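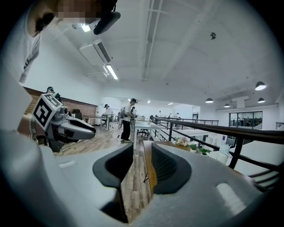

The Counter Problem

Rental kitchens, and why everybody fights over the same two feet of wood

Moved into the place on Tanner in August. Third floor, no elevator, boxes everywhere. The ad said "chef's kitchen." The chef must have been very thin.

What I got: a stove, a sink, and between them a strip of counter the width of a cookie sheet. I know because the cookie sheet lives there now. Nowhere else for it to go.

I have been asking people about their counters ever since. Friends, neighbors, a woman in line at the hardware store. Everyone has an opinion. Everyone has a grudge too, usually against a toaster.

Romana Pešek has managed rentals for Plikorent long enough to have walked through hundreds of kitchens on move-out day. She can tell who cooked. Knife marks by the sink, one pale ring where the kettle stood, a burn nobody put on the inspection form. "People look at the cabinets when they tour," she told me. "They open every door. Then they live there a month and call me about the counter."

What do they want her to do about it? Make it longer, mostly. She can't. The walls are where they are.

The old way

My grandmother rolled noodles on the kitchen table. Her counter was for the bread box and the radio, and if you wanted to chop an onion you sat down to do it. A lot of older kitchens worked like that. Table in the middle, everybody around it, flour on the chairs.

Then the table left. Went to the dining room, or got swapped for a couch you eat on. All that work moved to the counter and the counter didn't get any bigger. Then came the coffee maker. The air fryer. The phone chargers, the mail, the bowl of keys, the plant that is not doing well.

Jonas Berchtold builds counters out of a shared shop in Corotau and he blames the mail. Seriously. He'll stand in a customer's kitchen with a tape measure, he says, and half of what's on the counter came through the front door in an envelope. He asks them to clear it off and wait 2 weeks before ordering anything. Some never call back. He's fine with that, he has a waiting list.

He likes wood. Likes it too much, probably. We talked for most of an afternoon and I got the full speech – oil it when it looks thirsty, wipe up the beets right away, quit worrying about the scratches. The customers who scare him are the ones who want it to look new forever. He sends them to a guy who does stone.

Money

So what does it cost. More than I wanted. Jonas priced a short run for my kitchen, one piece of maple with a cutout for the sink, and came back with $1,176 installed. Fair price, I think. Also a lot of money to spend on a place I don't own.

I went the other way. Remmont, the salvage yard out past the rail line, sells offcuts and old shop benches by the piece. Took me 3 trips. The first time they were closed. The second time I had the wrong measurments in my phone (the bathroom's). Third time I came home with a slab of old bench top for $158, legs not included, and carried it up all those stairs with my brother-in-law, who has not mentioned it since and does not need to.

Sanded it in the stairwell. Sorry, second floor. Food-safe oil, two coats, then another one when the first two vanished. It sits on a pair of metal legs opposite the stove and I can turn around from the pan and set something down. Just set it down! I'd forgotten what that was like.

Before you buy anything

A few things I picked up, mostly from people who learned them the annoying way.

Check with the landlord. Romana says freestanding is almost always okay with her and screwed to the wall almost never is. Get it in an email.

Measure with the oven door open. And the fridge. Mine clears by a finger.

Match the height of what you've got, or go a little lower if you bake. Kneading on a high surface is murder on the shoulders.

A board over the sink is the cheapest counter there is. Over the burners, only if you're the kind of person who remembers. I'm not.

Move one appliance to a closet for a month. See if you go get it. The blender lost, in my house. Waffle iron too, though there was an apeal from the kids and it's back out on weekends.

As of 17th November the bench has one burn, a ring from a beet jar, and a groove down the left side that was there when I bought it. Flour gets in the groove. I use a toothpick.

The mail is still on the other counter. Working on it.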